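Workshop tips: teaching a robot arm to fit computer parts

Posted 26 Nov 2023 by the Stukham bench team

These tips come from the Kleinschmidt bench at our Briltitville workshop, where we teach by remote control and sometimes by moving the arm by hand. They apply to any job with small parts and tight gaps.

Start with the holder. Give each part its own pocket and put it back in the same pocket after every run. Check the fingertips against the pocket walls at slow speed before you record anything.

Turn the speed down to 20 per cent for the last bit of the approach, and keep your wrist resting on something while you steer. 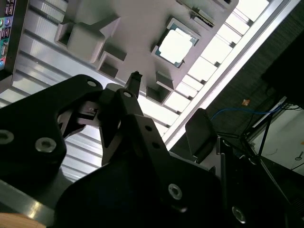
Should you keep a demonstration where you fumbled the grip?
Keep it if you recovered without letting go of the controls, and mark it as a recovery in the log. Bin it if you stopped halfway to think, as the robot will learn the pause as well.

Do one task per recording. Picking up a chip is one task and lowering it into the socket is another. We tried longer recordings for Plolutance and threw away 28 of them before splitting the job up.

Bolt or clamp the fixture plate down. Put a strip of tape along two sides of the computer case so that you can see at once if it has been nudged. Move the case on purpose between sets, by a finger's width or so, and write down which set was which.

Sort out the cables inside the case before you start. A loose one that flops over the socket will spoil a good run — tuck it behind something or tie it back.

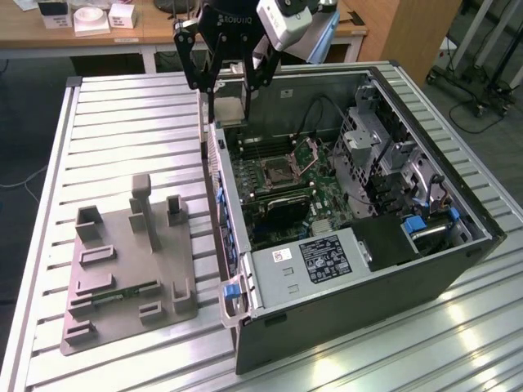 Gripper over the open case, with the fixture plate alongside.

Swap operators after 500 recordings at most. People get lazy in the same way each time, and a second pair of hands gives you some variety. Our full set for the chip job came to 1,085, recoveries included.

Wipe the finger pads with a dry cloth at the end of the day. If you use spirit, let them dry fully before the next pick. Back up the recordings before you switch off, and leave the arm parked clear of the table.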